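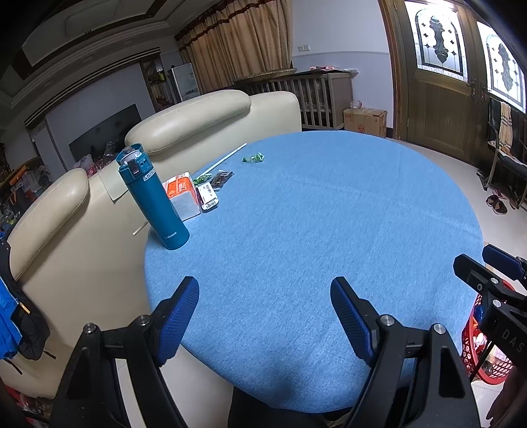 A water bottle and a tissue box on a table with a light blue cloth.

Fesero to publish second novel by Annelies Mösli in January

The small press Fesero has bought the second novel by Annelies Mösli, a story for readers of 14 and up with the title The Salt Clock. The book will come out in January as a hardcover and an e-book at the same time. A paperback is planned for later, but the publisher has not given a month.

The Salt Clock takes place in Rolton, a mining town where every family must give one hour of its day to the clock in the market hall. Sixteen-year-old Ida Fankhauser has never asked where the hours go. Then her grandmother loses a whole afternoon and comes home speaking with the voice of a girl who drowned before Ida was born. Ida goes down into the closed part of the mine to look for the missing time, together with the clock keeper's son, whom she has good reasons not to trust.

Mösli is known to many young readers for her first novel, The Lamp Eaters, which was also published by Fesero. That book started slowly. The first printing was 1203 copies, and it took most of a year until they were sold. After several school libraries put it on their reading lists, a second printing of 3397 copies followed, and this one is now almost gone as well. Fesero will print The Lamp Eaters again in the same month as the new title, with a new cover that matches it.

"I wrote the first chapter of The Salt Clock four times, always from another person's view," Mösli said. "Ida was the last one I tried. She was angry with everybody, and I wanted to know the reason."

The manuscript was longer when it arrived at the publisher. Editor Veronika Gruber asked the author to take out a second storyline about the owners of the mine, and the final text has 261 pages. Parts of the removed storyline may appear as a short story on the publisher's website, but this is not decided yet.

"Annelies does not like to cut, and I do not like long middle parts," Gruber said. "We had some loud telephone calls – and then she sent me a version that was even shorter than what I had asked for."

According to Gruber, the novel is darker than the first one. There is one death in the early chapters, and the scenes in the flooded tunnel are quite frightening. The publisher recommends it for the same age group as The Lamp Eaters, but advises teachers to read it first if they want to use it in class.

The audiobook rights went to Astico, which will release its recording in the spring. The reader has not been chosen. Mösli has asked for two voices, one for Ida and one for the grandmother, and Astico is still looking at the costs of this.

Readers can order the hardcover in advance from bookstores and from the publisher directly. Copies ordered from Fesero before the end of the year will be signed and will include a folded map of the mine, drawn by the author. The map will not be sold separately.

Mösli is already working on a third book, which has no title yet. It will not return to Rolton.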